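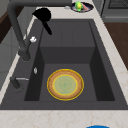

The kitchen in the simulator, with one plate in the sink.

Open day at Skodeo: your questions

When is the open day?
On 2023-09-27, from 9 in the morning. The last group starts in the afternoon, and the exact hour is written in your confirmation.

Where do I go?
To our building in Jisov, room 404. The lift stops on this floor. Please ring at the glass door and Alžběta Gajdoš will let you in.

Do I have to register?
Yes. We have 160 places for the whole day, and each group has at most 30 visitors. If you registered in August, you do not need to do it again.

What will be shown?
The main demonstration is about dishes. Marek Hájek runs the task in our simulated kitchen on a large screen and explains how we prepare it. The plate lies flat on the bottom of a deep sink, with the tap standing at the left side, and the arm must reach down over the rim for it. After this, Dagmar Štefanec talks about grasping thin objects, which is still a difficult topic for us.

Is everything on the screen?
The kitchen part, yes. It is computer graphics, so please do not expect water or soap.

Can I try it myself?
In every group a few visitors can drive the simulated arm. You need no experience. Ask Marek at the beginning, not at the end, as the time is short.

Will the robot always succeed?
No. We do not prepare a video in advance, and when an attempt fails we start it again and discuss the reason.

May I bring children?
Yes, if an adult stays with them. The talk by Dagmar is rather technical and small children may find it long.

In which language is the visit?
In English. Questions in Czech are also welcome.

May I take photographs?
In the demonstration room you may. In the corridor and the offices please do not.

I cannot come any more. What should I do?
Please write to Benedita Vieira by replying to your confirmation, so that we can give your place to another person.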